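Drokarel kitchen chores, sim set
README, last touched in November

Hi! This is the little pile of simulated kitchen runs I put together because I got tired of arguing with Bülent Türkmen over lunch about whether a robot arm can tidy up a stove yet. He says yes. I say sort of, on a good day, in a kitchen with no kids in it. So we made a set and let people poke at it.

What you get: 2,263 episodes, all rendered, nothing filmed. 343 of them are held back for testing, so please don't train on those (I know it's tempting). Each episode stops at 400 steps whether the chore is done or not.
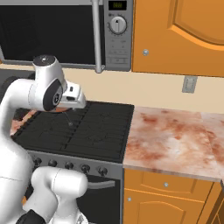
Stove chores are where I lose most of my optimism. People ask me for dishes and laundry, but I think the stove is the better test, with everything crammed into a tight spot and lots of things you could bump. With the microwave hanging over the cooktop like that, the arm has to fold itself in underneath and still point the hand down at the burners, and a plan that looks fine over an open counter can fall apart there. Leidy Ticona wrote the scoring script, and she's strict — a chore counts only if the thing ends up where it was asked for and the arm lets go of it. I argued for half credit and lost.

Each episode folder has the camera views, the joint positions, the gripper opening and a one-line instruction in plain English. Efraín Grajales went through the instructions and fixed my typos, though he left "put teh lid back" in a few and I've decided to keep those. Real people type like that!

The close-up view is the one I'd start with if you care about grasping.
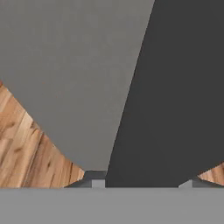

It's also the one folks throw away first, and then they write to me wondering why their arm keeps closing on air. Try it with both views before you cut anything. Our own baseline, Benero, got worse at every chore when I dropped the close-up.

So, can machines do the chores yet? My answer is still sort of. Benero finishes 60 of the test episodes, and I wouldn't let it near my own stove.

Bugs and complaints go to Fredy Chambi, who answers faster than I do, mostly in the morning.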